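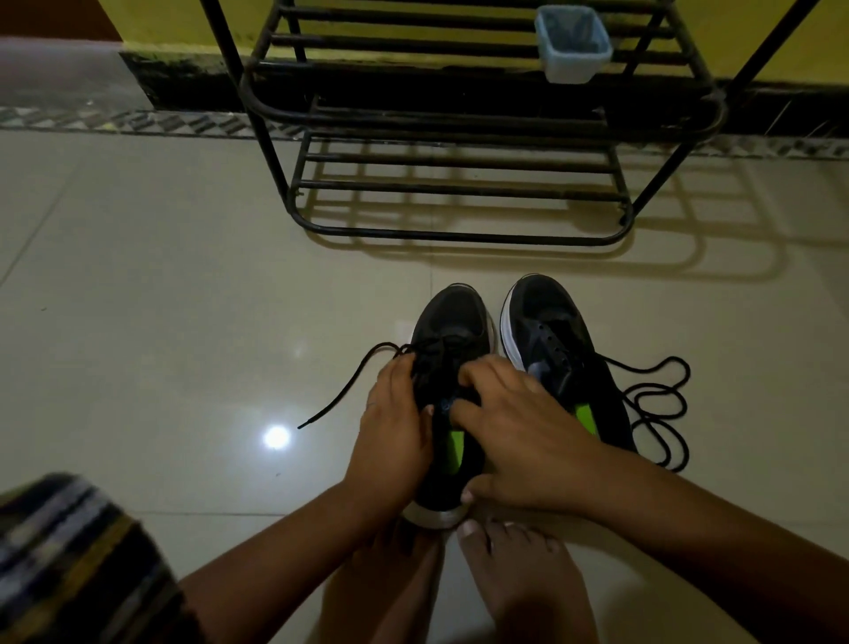

**Cuaderno del taller, abril, después de comer**

Hoy toca cordones. Llevaba semanas diciendo que iba a probar en casa el encordado nuevo antes de ponerlo en la guía de Limine, y por fin me he sentado (descalza y en pantalón corto, que para algo es mi casa) con las zapatillas negras.

Lo primero que apunto: sacar un cordón entero es una lata si se tira solo de una punta. Va mucho mejor aflojar cruce a cruce desde arriba, echar la lengüeta hacia delante y solo entonces tirar. ¡Y el cordón al suelo, en lazadas flojas, al lado de su zapatilla! La otra vez hice un montón con todo y acabé deshaciendo nudos.

Lo segundo, la luz. Negro sobre malla negra se ve fatal, los ojales de abajo los busco casi a tacto. En el suelo claro los cordones se distinguen bien, así que para esta parte me quedo con las baldosas y dejo la mesa para otro día.

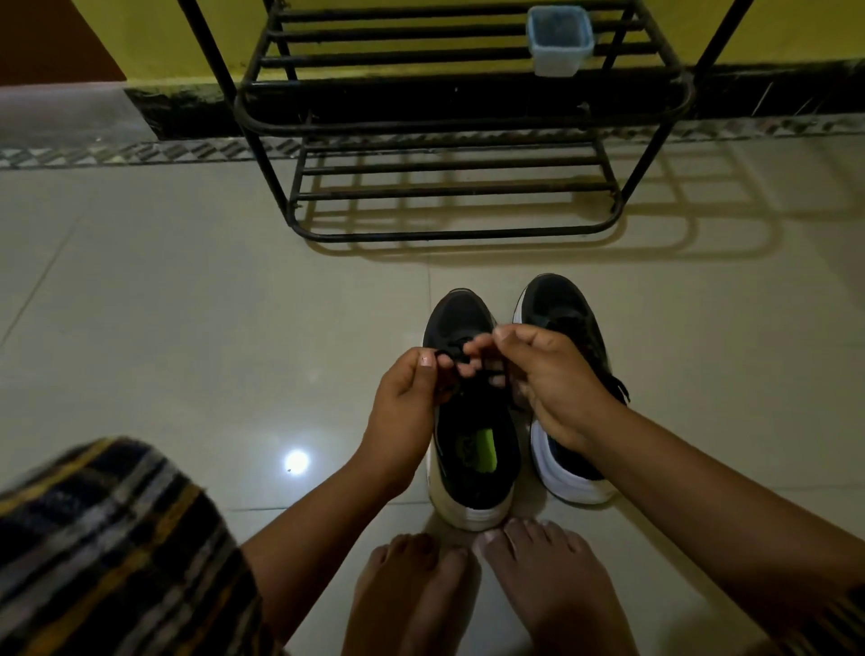
Con la puntera mirando al zapatero trabajo más cómoda que con ella hacia mí, porque la derecha sigue siendo la derecha y no me lío con los cruces. Esto hay que ponerlo en la guía, en el paso 1, y bien grande.

Pendiente:

- Repetir con los cordones de Carora, los de 100 cm. Sospecho que se quedan cortos para el lazo doble.
- Mirar si el pedido 3570 de Kosix trae herretes sueltos (pedí 20 y la última vez llegaron 19, grrr).
- Pasarle un trapo al rodapié, que tiene roces.
- Decidir si explicamos el cruce por dentro o por fuera. Yo voto por dentro, aprieta menos en el empeine, pero en Mocanu lo enseñan al revés y quiero probar los dos antes de discutir.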